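Wesden House Guest Rooms: Progress Report to the Alent Fund
October 20, 2019
Prepared by Rosemarie Diekmann

Work covered by this report began in September with the upstairs bedrooms. The grant pays for bedding, paint and small furniture for the 14 rooms we let to families of hospital patients. Five rooms are finished and back in use. The rest are at different stages, and I have set out below where we are.

Bedding. The old sheets were a mix of sizes and many no longer fit the mattresses. Fiorella Gentile ordered replacements from Brernivow in two colors, sage green for the upstairs rooms and white for downstairs. The first delivery was short on fitted sheets and the supplier sent the balance the following week. We have spent $1493 on bedding so far, which includes mattress protectors and one set of spare pillowcases per room. All of the upstairs beds now have their green sheets. We have not bought blankets yet. Delali Nyarko is checking which of the old ones can be washed and kept.

Walls. The upstairs bedrooms had been papered at least twice and the paper was lifting near the windows. It has been stripped and the walls painted a pale gray-white. Two coats were enough in most rooms. The corner room needed a third on the outside wall, where an old stain kept coming through. We had the gutter above it cleared before painting. 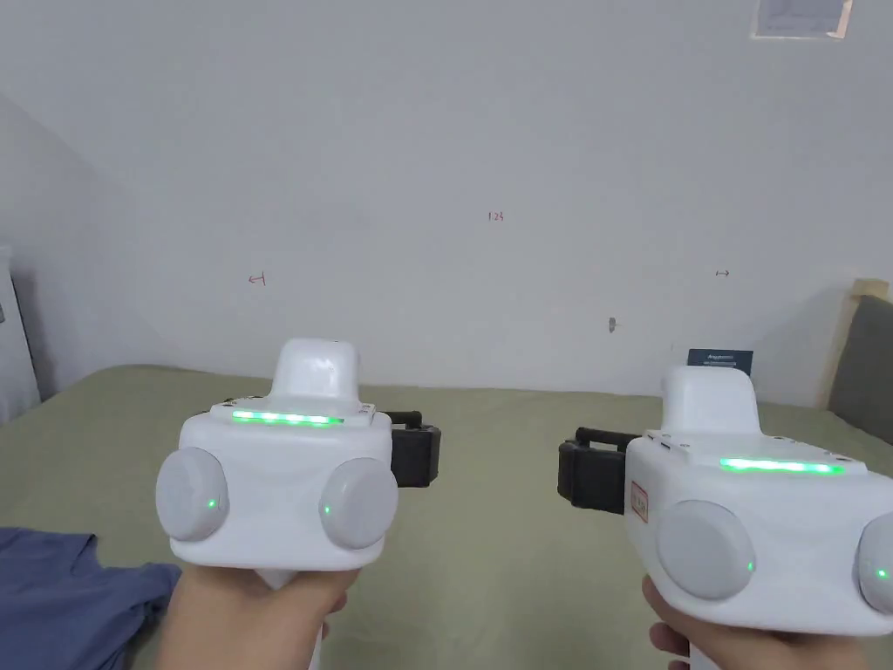
Pictures and hooks have been left off the walls for now. Guests have asked for a shelf beside the bed more often than anything else, and we would like to settle where the shelves go before putting up anything that has to come down again. Ji-hoon Han has measured the rooms and will send a drawing with the next report.

Room turnover. Soon-im Kang has rewritten the cleaning sheet that hangs inside the linen closet. Beds are now stripped first and the mattress is left to air while the bathroom is done. Linen is stored by room, with the bed size marked on the shelf. Changing over a room takes less time than it did in the spring, mostly due to not hunting for the right size.

Budget. We ask to move $1000 from the furniture line to paint and wall repair. The downstairs hallway is in worse shape than we thought when we applied, and we can put off replacing the two armchairs in the Hong Room until next year.

Next steps. Downstairs stripping starts once the current guests have left. The white sheets are in the closet, still in their packaging.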